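Two grippers, one living room
Last updated: Thursday

So I finally got both hand grippers going at the same time, and I have opinions!
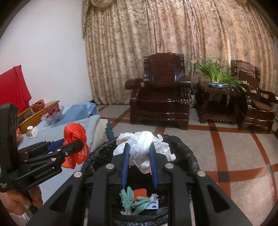

I started with the old hard pads back in August and hated them. They were fine on boxes, hopeless on anything squishy. The ribbed blue ones are so much nicer on tissue and plastic bags (my two worst enemies). Ainhoa Soler swears by plain foam, but hers wore out after 50 grabs, so I'm sticking with ribbed for now. Next up is the Hestlow pair, if they ever ship.

We use cookies to remember your preferences. Accept | Settings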